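4.3 Aufgabe in der Simulation vorführen (Fernsteuerung)

Führen Sie jede neue Aufgabe zuerst in der Simulation vor, bevor Sie mit dem realen Arm arbeiten. Die Szene "Troltinen" wird mit der Software geliefert und enthält Arm, Tablett und zwei Blöcke.

Voraussetzungen
- Das Handsteuergerät Bakke ist angeschlossen und nach Abschnitt 4.1 kalibriert.
- Im Projektordner ist ausreichend Speicherplatz frei. Eine Sitzung belegt bis zu 60 MB.

Vorgehen
1. Öffnen Sie im Menü "Szene" den Eintrag "Troltinen" und wählen Sie die Ansicht "Oben".
2. Stellen Sie die Bewegungsskalierung auf 50 Prozent. Höhere Werte sind erst nach einigen Probeläufen sinnvoll.
3. Halten Sie die Freigabetaste gedrückt. Der Arm folgt nun Ihrer Hand.
4. Führen Sie den Greifer neben den weißen Block und richten Sie die Finger aus.
5. Drücken Sie "Aufnahme". Ein kurzer Ton bestätigt den Start.
6. Greifen Sie den Block, heben Sie ihn an und setzen Sie ihn neben dem schwarzen Block ab. Bewegen Sie die Hand gleichmäßig - Pausen werden mit aufgezeichnet.
7. Öffnen Sie den Greifer, fahren Sie nach oben weg und drücken Sie "Stopp".
8. Speichern Sie die Vorführung oder verwerfen Sie sie mit "Zurück".

Wiederholen Sie die Schritte 3 bis 8, bis 32 gültige Vorführungen vorliegen. Ändern Sie dabei die Ausgangslage des weißen Blocks, lassen Sie den schwarzen Block aber auf dem Tablett.

Hinweis: Schrank und Karton gehören zur Umgebung der Szene und werden für diese Aufgabe nicht benötigt. Sie lassen sich nicht ausblenden.

Achtung: Ist der reale Arm gekoppelt, führt er alle Bewegungen mit aus. Trennen Sie die Kopplung vor Schritt 3 und prüfen Sie die Anzeige "Nur Simulation".

Bei Fehlermeldung 33 ist die Verbindung zum Handsteuergerät unterbrochen. Die laufende Aufnahme geht verloren, gespeicherte Vorführungen bleiben erhalten.

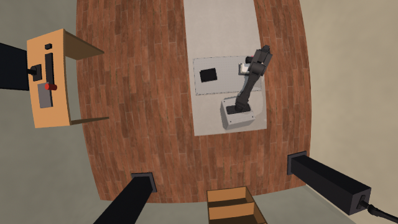 Abb. 4-3: Szene "Troltinen", Greifer neben dem weißen Block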